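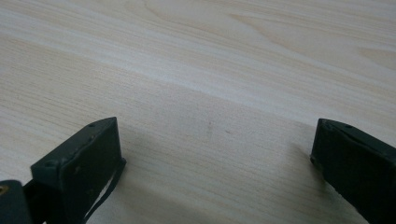

Last edited by naravena: Thursday, December 8, 2022

Two marks on pale table top, what would you try first?

naravena
New member

I have a light wood-effect table, an Orkero, bought second-hand with the house contents. There are two marks near the middle that I would like to get rid of. One is a short greyish smudge and the other is a tiny dark speck a little to the right of it. They are faint but on a top this pale my eye goes to them every time I sit down.

So far I have tried a damp cloth, then a damp cloth with washing-up liquid. The smudge may be slightly lighter but I wouldn't swear to it. The speck has not changed at all.

I can't feel either of them with a fingertip. I don't know if the top is laminate or a real veneer and I don't want to start scrubbing until I do. The people we bought the house from didn't know either.

Nélida Aravena

Edit: added the name of the table and what I have already used.

pete_in_the_shed
Posts: 2,550

Laminate. Very fine straight lines all over and then one big swirl dropped in on the right-hand side. Printed paper under melamine. You can be fairly firm with it. Bicarb and a drop of water, mixed to a paste, left on the smudge for ten minutes and then wiped off with a soft cloth. If the speck is ink or scuff rubber it will come up with a bit of methylated spirit on a cotton bud.

Hollins
Member

I don't think you can tell that from a picture. Crown-cut ash veneer has the same wavy figure and the same straight grain either side of it. I have a sideboard in the next room that looks almost identical and it is real veneer. If this is veneer with a lacquer on it, meths could dull the finish, and then you have a cloudy patch to look at in place of a small mark.

Look at the edge first. If the grain on the top carries on in a sensible way at the end of the board, it's worth being careful. If there is a strip stuck round the edge that doesn't match, that still doesn't prove it one way or the other, as plenty of veneered tables have an edging strip. The underside is usually more helpful.

pete_in_the_shed
Posts: 2,550

Ash veneer isn't that even in colour across the lower half. But yes, check underneath.

naravena
New member

Thanks both. I got underneath with a torch. The underside is plain off-white and smooth with no grain at all. There is an edging strip. It has come away slightly at one corner and looks like plastic.

No label apart from a sticker with the name and half a barcode.

Hollins
Member

Plain off-white underneath and plastic edging does sound more like laminate. I'd still test in a corner.

marrowfat
Member

Before anybody gets the meths out, is the speck a mark at all? On some printed tops there are little flecks in the pattern. I spent a good part of one Sunday on a worktop trying to remove a knot. Look over the rest of the table for another one the same. The pattern repeats on a lot of these, so if there's an identical dot further along, leave it alone.

The grey one looks like a proper smudge to me. Pencil, or metal off the bottom of something. Try an ordinary white rubber, the sort you use at school. No liquid.

naravena
New member

I hadn't thought of a rubber. Will look for a second speck tonight when the lamp is on.

What about the lighter stripe that runs diagonally across, higher up? My husband says it's faded from the sun.

marrowfat
Member

Could just be light from the window. Stand on the other side of the table and see if it moves.

Tilly_B
Member

We used Dostis cream cleaner on our kitchen table for years and it took off everything, felt tip included. A small tub lasts ages.

Hollins
Member

Cream cleaners have a fine abrasive in them. On a worktop you may never notice, but on a smooth table top you can end up with a patch shinier or duller than the rest. I wouldn't use it for two marks this small.

Tilly_B
Member

Ours has never gone shiny and it gets wiped every day.

insaurralde_joinery
Trade member

I refit a lot of rental flats and see these tops all the time. Order I would go in:

Dry rubber on the grey mark.
Warm water and washing-up liquid again, cloth wrung out well, dried straight away.
Meths on a cotton bud, tested near the edge first, dabbed on the mark only.
Stop there.

Please do not sand it. I was called out in January to a table where the owner had read that 1,000 grit was safe on anything. It went straight through the print and there was no mending it. Same goes for the white melamine sponges if you lean on them. And keep water away from that lifted edging until you have glued it back. If the board underneath swells you will have a much bigger problem than a speck. Contact adhesive, thin coat both sides, masking tape over it overnight.

pete_in_the_shed
Posts: 2,550

Agree on the sanding. Still say bicarb is fine.

insaurralde_joinery
Trade member

Bicarb is fine if you don't rub. People rub.

naravena
New member

Rubber first, then. The smudge has nearly gone, you have to know where it was. I haven't found a matching speck anywhere else on the top, so I suppose it is a mark and not part of the pattern. The pale stripe moved when I walked round, so that was the window.

I'll glue the corner at the weekend and leave the meths until after that. A replacement top was quoted at 228 and I'm not paying that for a dot.

marrowfat
Member

Put a fruit bowl on it.

Hollins
Member

If you do use the meths, open a window and keep it well away from the new glue. Let us know how the corner goes, I have an edge on a desk that needs the same doing.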